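4.3 Setting the release point over the junction box

Do this after any gripper change, and again after every 200 cycles.

1. Stop the program and switch the arm to manual at 13 percent speed.
2. Check that the base block sits square on the felt mat.
3. Set the junction box on the mat and open the clear lid all the way.
4. Jog the arm to the pick position and close the two-finger gripper on the orange cup.
5. Raise the arm, move it over the box and tip the cup on its side. Stop just above the box.

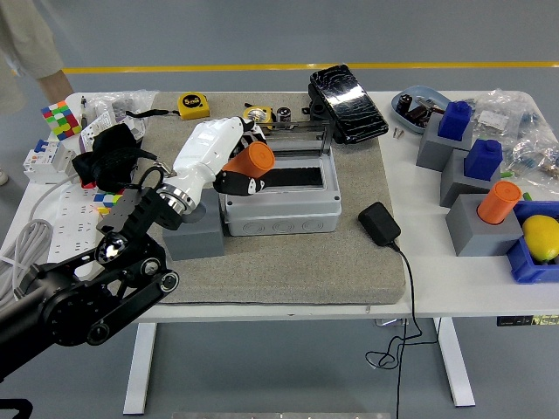

Drustora Cell Support – Clarkstead Workshop

The cup is held on its side for this check, with the lid hinged toward the back. Leave the black pad in the box.

6. Lower the arm in single steps until the gap between cup and box is 26 mm.
7. Save the point as RELEASE 2 and write the values in the cell log.
8. Run the move once at manual speed – keep a hand on the stop button.

Caution: Keep hands off the mat while the arm is enabled.

Note: If the gripper lets the cup slip, raise the grip setting to 48 and repeat from step 4. Do not go higher. For worn finger pads, see 4.5.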